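Notebook - obituary and notices archive, Esham bench
August, entry begun 9.40 am
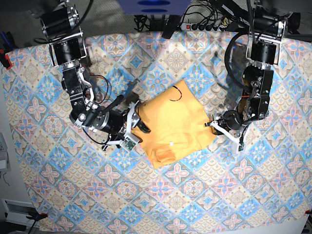

Yellow garment on the patterned cloth, both arms over it.

Carried on with the funeral and memorial notices from the Derkotach boxes. Box 5 is finished. That makes 271 notices transcribed, of which 72 still have no confirmed date of death. Most of the 72 are cuttings where the masthead was trimmed off, so all we have is "last Tuesday" or "on the 14th inst." with no month.

Tried matching the undated ones against the parish burial list. Slow going. The list gives the burial and the notice usually gives the death, and the gap between them is anything from two days to nearly three weeks where family had to travel. I have been entering the burial date in its own field and leaving the death date blank. Please do the same. Somebody has been copying one into the other and it will have to be undone in box 3.

Vernument import: still drops the second surname when there is a hyphen. Ran the same file twice with the same result. Replacing the hyphen with an underscore gets it through, then I swap it back by hand afterwards. Not a fix, but it will do until the update.

Points to settle on wording:

"One week observance", "month's mind" and "year's mind" are separate events and should be tagged separately. At present they all go in as "memorial service".

"Private" and "by invitation" - I have been treating these as the same. On reading box 5 again I don't think they are. Several private ones have a public gathering at the house later the same day. Split the tag.

Offices held. Keep the wording of the notice, even where it is plainly inflated. One man is "chairman" in the first notice and "acting chairman" in the thanks printed a month later. Both go in, each with its source.

Santoro cuttings: 8 of these are duplicates of what we already hold, from a later edition with small changes. One adds a daughter who was left out of the first printing. Kept all of them, linked to the originals.

2.15 pm. Went back over the councillors. Two with the same name, same ward, died four years apart. Father and son, going by the list of mourners. They had been merged into a single record. Separated now, but the son's school and clerkship were sitting under the father, so check anything exported before today.

Left to do: box 6, the split tag, box 3 dates. Need more archive sleeves, the small size.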